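Section 5: Setting up a utensil sorting session

Read Section 4 first if you haven't calibrated your grippers yet. Everything below assumes both hand-helds have passed the open-close check and that the Erker recorder is talking to them. If the status light is still amber, go back, because you'll only end up doing all of this twice (I've done it, and it's a dull way to spend an afternoon).

This is the task behind the result we wrote up in the Binthorpe notes, where a policy trained on demonstrations from home kitchens did better on thin, skinny objects than one trained on our tidy lab bench. We kept 718 demonstrations for that comparison. I get asked a lot how we set the table, so I've finally written it out properly instead of answering the same email over and over. Last revised 5/18/22.

5.1 What you'll need

Two hand-held grippers, charged. One utensil holder with an open top, tall enough that a chopstick stands up in it without tipping it over. A mix of chopsticks in different colours, plus one or two things that aren't chopsticks. A table you can reach all the way across. A tablecloth, the busier the better – I'll get to that.

You don't need matching chopsticks. Please don't go out and buy a nice new set! Odd ones from the back of the drawer are perfect, and the slight differences in thickness and finish are a big part of what the model has to cope with.

5.2 Laying out the table

1. Put the cloth on and leave the creases in. Smooth out anything big enough to trip a jaw, but a fold line is fine.

2. Stand the holder toward the far side of the table, a bit off centre. Swap which side it favours between batches.

3. Drop the utensils in front of the holder in a loose fan, tips pointing toward it and thick ends toward you. Loose means loose. If they look like a place setting, scoop them up and drop them again.

4. Let a few chopsticks sit close together. Separating one from its neighbours is the hard bit, and if every stick has its own patch of cloth, the model never gets to see it.

5. Tuck a fork in among the chopsticks, and something see-through beside it if you have one. Clear plastic gave the Filali baseline no end of grief, so I like to have it in every layout.

6. Open both grippers and hold them over the near edge of the table. Check the preview before you start recording. You want the utensils and the holder visible between the jaws.
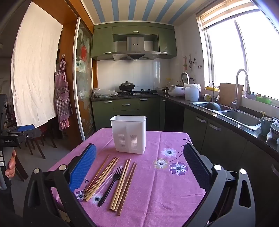

Figure 5-1. Starting layout with mixed chopsticks, black fork and clear utensil in front of the white holder.

Leave the rest of the kitchen the way you find it. Pots on the stove, dishes by the sink, an apron on its hook, all good. We tried clearing the counters for one early batch and the policy got noticeably fussier afterwards about where it would work, so I stopped doing it and I've never gone back.

Note: A flowered cloth is ideal. Printed stems and leaves are long, thin and dark, so they compete with the real utensils for the model's attention. With a plain white cloth our numbers looked lovely, right up until we tested anywhere else.

Caution: Check that the cloth can't slide. If you pinch the fabric along with a chopstick and pull, the holder comes with it. A couple of clips under the table edge will do the job.

5.3 Recording a demonstration

1. Press record on the Erker unit and wait for the beep. Hold still until you hear it.

2. Pick one utensil. Come in from above with the jaws open, lower until the pads are either side of it, and close slowly. Grab nearer the thick end so the tip has room to clear the rim.

3. Lift straight up before you travel. If a second stick comes along for the ride, keep recording, set them both down and try again. Those recoveries are gold and I'd hate for you to throw them out.

4. Tilt your wrist until the utensil is close to upright, move over the holder, lower it in and let go. Don't drop it from a height just because it's quicker.

5. Carry on until the cloth is clear, then bring both grippers back to where they started and stop the recording.

6. Tip everything out and lay a fresh fan. After 15 demonstrations, take a break and give your wrists a shake. They'll thank you.

Use either hand, or both. Some people like to nudge the sticks apart with one gripper while the other does the grabbing, and that's a perfectly good strategy. What I'd ask is that you don't switch styles halfway through a single recording, as Dotholm's segmenter (that's the tool that chops a session into individual picks) tends to lose track of which hand is doing what.

Caution: Keep your free fingers off the linkage while the jaws are closing. It isn't strong enough to do real harm, but it does pinch.

5.4 Light

Daylight from a window is welcome, even when it blows out a bit in the preview. Just don't let the exposure hunt. If the picture keeps pulsing brighter and darker as you move, lock the exposure on the tablecloth and start again. A blind pulled partway is usually enough to settle it, but it's also fine to leave it up and shoot another batch later in the day.

5.5 If something goes wrong

The gripper closes but the chopstick rolls away. You're probably coming in too high. Lower until the pads are just brushing the cloth, then close.

The fork spins in the jaws. Grip the handle further down, away from the tines. A rounded handle will always want to twist a little, so go gently on the tilt.

The clear utensil vanishes in the preview. That's expected. Work from what your own eyes see and record it anyway.

The segmenter reports zero picks. Nine times out of ten you started moving before the beep. Trim the start in the Dotholm viewer and run it again. If it still says zero, send me the session folder and I'll have a look.

5.6 Saving your batch

Name the folder with the kitchen code, the cloth and the batch number, in that order. Add a line in the notes field if you changed the holder or swapped any utensils. Uploads go to the Binthorpe drive, and I'll leave that folder open until September. Section 6 covers checking the upload and wiping the recorder afterwards.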